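Ranik desk-tidying kit, two arms: can it do the chore yet?
Reviewed by Elvia Ocampo, May 6, 2020

My sister keeps asking me when she can buy a machine that picks up after her children. I write for people who run small workshops, but her question is the same as theirs, so I took it with me when I tested the Ranik kit.

The chore is very simple. There are pens on a table and they must go into a cup. A child of four can do it, if you promise something sweet. Ranik sells the software and the grippers, and you bring your own arms and your own table. The manual has 701 pages and I did not read all of them.

Setting up took me much longer than I wished. The table must be covered with plain paper and marked in squares with tape, and the arms must be taught where these squares are. My helper from Ellwood knows such arms well and he still needed the whole morning. If you have only a kitchen table and a free evening, forget it.

When it works, it is nice to watch. The gripper is careful with thin things and it goes slowly near the cup. I like this slowness, because the older Prumska kit was always in a hurry and threw my pens on the floor. But slow is also the problem. We gave it 300 pens over the whole test, in groups of 20 or less, and I could have tidied them all by hand before lunch.

What I did not like: the cup must be more or less where the program expects it. Pens that touch each other confuse it. And a person has to stay near the teach pendants all the time, so you do not save a worker - you only give him a more boring job.

The Mata kit is cheaper and has a better manual, but it works with one arm only. For a school or a training room I would take the Ranik. For a real shop floor I would wait, and for my sister I bought a box with a lid. 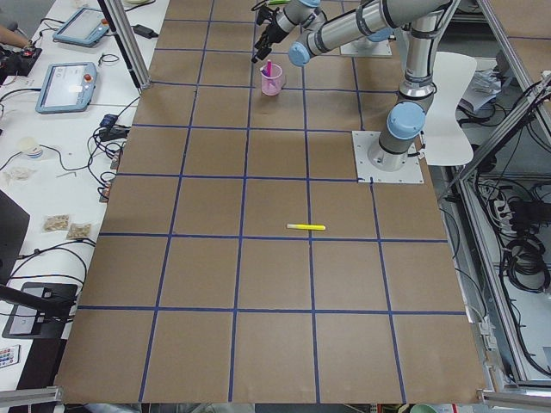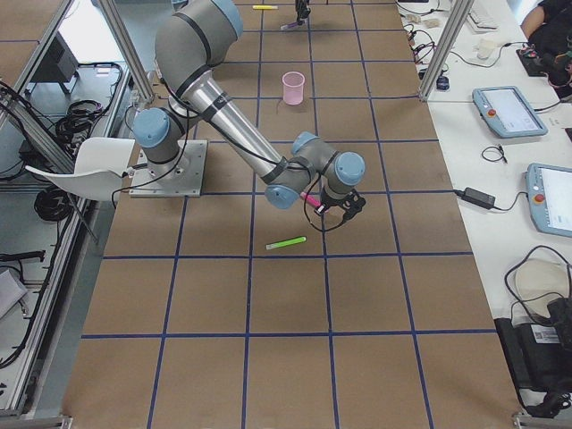
Markers and the pink cup on the taped paper, with the teach pendants on the table beside it.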